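The Case for A Fridge Thermometer You Can Read

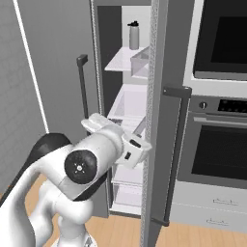 A grey refrigerator standing open in a rendered kitchen.

Domestic refrigerators are sold with a dial marked from one to five, or one to seven, and no unit. The number does not refer to a temperature. On most compressor models a higher number means colder, but on some the scale runs the other way, and the handbook that would settle the matter is usually lost within a year of purchase. I want to argue that this is a poor way to control an appliance on which a household's food safety depends, and that the remedy is cheap.

The recommended range for chilled food at home is 0 to 5 degrees Celsius. Few people know what range they have. When I taught evening classes in household maintenance, I asked each group to leave a glass of water on the middle shelf overnight, with a thermometer standing in it, and to bring me the reading. The results were spread widely enough that I stopped being surprised by any of them. One student, Farzana Abeysekara, found her milk shelf at 9 degrees with the dial at its middle setting. She had been throwing away milk before its date and blaming the shop.

The dial has a technical defence. In a simple single-thermostat refrigerator the sensor sits at one point, often against the rear wall or the evaporator plate, and the thermostat switches the compressor on and off around that point. The temperature elsewhere in the cabinet depends on the room, the loading, the state of the door seal and how often the door is opened. A manufacturer who printed "4 degrees" on the dial would be making a promise that the hardware cannot keep. The unmarked scale is therefore a truthful expression of ignorance.

I accept the physics and reject the conclusion. The same objection applies to ovens, whose cavities vary a good deal from front to back, and ovens have carried temperature markings for generations. The cook treats the marking as a nominal value and adjusts. A nominal value with a known error is more useful than a number with no meaning, since it at least tells the user which way to turn the knob and when to suspect a fault.

The second defence is that better models already have a digital display. They do, but the display frequently shows the set point and leaves the measured value out of sight. A user who sees a 4 on the door assumes that the inside is at 4. If the seal has perished or the fan has stopped, the 4 remains lit. Kristaps Jõgi, who repaired white goods for most of his working life, told me that he was often called out to refrigerators that had been warm for days beneath a perfectly confident display. I regard this as worse than the dial, which never claimed to know.

What I would ask for is modest. Every new refrigerator should include an independent thermometer, fixed at the middle shelf and legible with the door open. It need not be electronic. A liquid-in-glass type with a shaded band from 0 to 5 would do, and it would go on working through a power cut, when the reading matters most. The dial may stay as it is, provided that an arrow shows the direction of colder.

Mwanaisha Mfinanga has put the opposing view to me in writing: people will not look at it. Some will not. People also ignore the tyre pressure printed inside the car door, yet the figure is there for the owner who wants it and for the mechanic who needs it. Information of this kind is cheap to provide and does not have to be used daily to be worth having.

There is also the matter of electricity. A refrigerator held at 1 degree when 4 would serve is running its compressor longer than it needs to, all year, and the owner gets frozen lettuce in return. Anyone who has turned the knob to maximum during a hot spell and forgotten it until December has paid for the absence of a scale.

Until the makers oblige, buy a thermometer. Stand it in a glass of water on the middle shelf, shut the door and read it in the morning. Turn the dial by one mark if the reading is above 5, wait a full day, and read it again. Write the final setting on a piece of tape and stick it beside the knob.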